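Ernstead Room Acoustics Notes

Reverberation readings and room notes from the Ernstead building, version 3

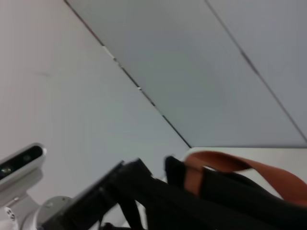

Ceiling panels, with the dark seams between them.

What this is

A set of 670 reverberation time readings with short written notes on each room. The readings cover 46 rooms, mostly offices, classrooms and stairwells. Ailbhe Ó Néill took the readings and Jenő Fekete typed up the notes.

Files

readings.csv has one row per reading
rooms.csv has one row per room, with floor area, height and surface finishes
notes.txt holds the written notes, sorted by room code

Columns in readings.csv

room: room code, matches rooms.csv
band: octave band in Hz
rt: reverberation time in seconds
source: balloon or clap
flag: blank if the reading is good, N if there was background noise

Of the 670 readings, 509 have a blank flag. The rest are kept in the file so you can apply your own cutoff. Clap readings are weak below 250 Hz and should not be used for the low bands.

Known problems

Room codes changed in December. Older notes still use the old codes, and old_codes.csv maps one to the other. Two stairwells share a code in the old scheme and were split by hand.

Surface finishes were entered by eye. "Tile" in the ceiling column means any panel ceiling, whatever it is made of. Furniture was not recorded in version 1, and those cells are empty.

Changes

Version 3, 13th August: added stairwells, fixed swapped height and width in rooms.csv
Version 2: added furniture column
Version 1: first release

License

CC BY 4.0. Please credit Ailbhe Ó Néill and Jenő Fekete. Send corrections to Mairéad Ó Riain, with the room code in the subject line.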